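Cooking Corner: Radish Kimchi in February
by Soon-im Yang

Dear readers of the Nallard newsletter,

In the last issue I promised to write about the radish kimchi which many of you tasted at the winter supper. I received several messages about it, and Kwok-wai Tai has asked me two times in the elevator, so I will keep my promise now.

In my mother's house the big kimchi was made in November, with cabbage. The cubed radish kimchi, kkakdugi, was made in small amounts all through the winter. It is easier than cabbage kimchi and I recommend it to beginners. February is still a good month, as the radish is firm and sweet. Later in the spring it becomes more watery, and sometimes it is bitter in the middle.

Please look for Korean radish, the short and thick kind with a green shoulder. The market on Shek Street has it near the back, beside the ginger. If you find only the long white daikon, you can use it also, but choose a heavy one. The skin should be smooth. I do not peel the radish completely. I wash it with a brush and take away only the ugly places.

For one large jar I use two radishes, in total 4 pounds. Cut them into cubes of the size of a big dice. Put the cubes in a wide bowl with two spoons of coarse salt and one spoon of sugar, and mix with the hands. Leave them for one hour and turn them once in the middle of this time. After that, pour away the liquid, but keep one small cup of it. Do not rinse the cubes.

While the radish is resting, make the paste. Mix half a cup of red pepper flakes with three spoons of fish sauce, six cloves of crushed garlic, a small piece of grated ginger and half of a grated pear. Some families add a porridge of sweet rice flour. My mother did, my aunt did not, and they discussed this for many years. I add it when I have time. Last, cut four green onions, not too fine.

First mix the cubes with the pepper flakes paste until all are red, then add the onions. If it looks dry, add a little of the liquid you kept. Fill the jar and press down well, and leave a space of two fingers on the top. It should stand one day in the kitchen and then go to the refrigerator. In my opinion it is best after ten days. Put a plate under the jar on the first day!

Mr. Tai does not eat fish sauce. For him I made a jar with soy sauce and a piece of dried kelp, and he says he is satisfied with it. The color is darker, and it should be eaten a little sooner.

Next time I will write about soup with soybean sprouts. If you have a recipe from your own family, please leave it in the box at the Sanura Room, and write your name clearly.

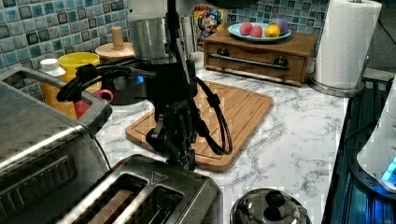 One more word about cutting, as two readers had trouble with it. Radish is hard and it rolls, so first cut a thin slice from one side and let it lie on this flat side. A bamboo board with a groove around the rim is good for this work, for the juice of radish or pear can collect in the groove. I like to lay the board diagonally on the counter, because then my elbow has more room. Wash it soon after the red pepper, and dry it standing up.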